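Over-sink racks — converted at last!
Kitchens & Utility board

Flaro53
Posted 2019-03-15

I have wanted a double sink for years and now we have one, a big basin on the left and a narrow one on the right. The best bit is the extending rack that sits across the small side. Plates drip straight into the basin and the worktop stays clear! I paid 70 for the tap and rack together and I'd do it again tomorrow. Next question is the floor, as we have grey carpet with a streaky stripe in it, and I can't decide whether to keep it.
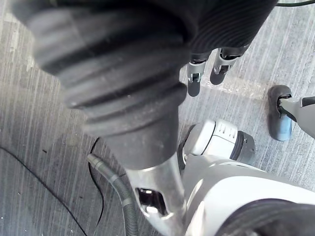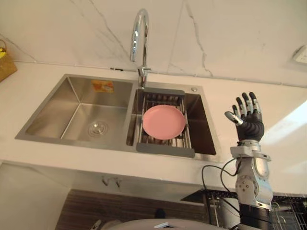
I love the veined splashback too, and a pink plate looks so cheerful against all that steel. Does anyone leave their rack out all the time, or do you close it up and put it away?

Mathur_k
Out all the time. Mine has been over the sink since November and I only lift it off for the roasting tin. Lovely tall tap, by the way, you'll get a stockpot under that.

Pretivitz
Going to disagree, sorry. I put mine away every night. Leave it and you get limescale where the rods meet the plastic ends, at least with our water. Peel that sticker off the big basin soon as well, the glue sets like rock.

Oton1000
Limescale is a wipe with vinegar, 2 minutes. Leave it out! The carpet is what I'd worry about. It shows every speck, and if yours is tiles the joins will show too.

Pretivitz
You can lift one carpet tile and wash it, though. Try doing that with vinyl.

Flaro53
Vinegar it is, and the sticker goes tonight. Still torn on the carpet — it is nice underfoot first thing in the morning.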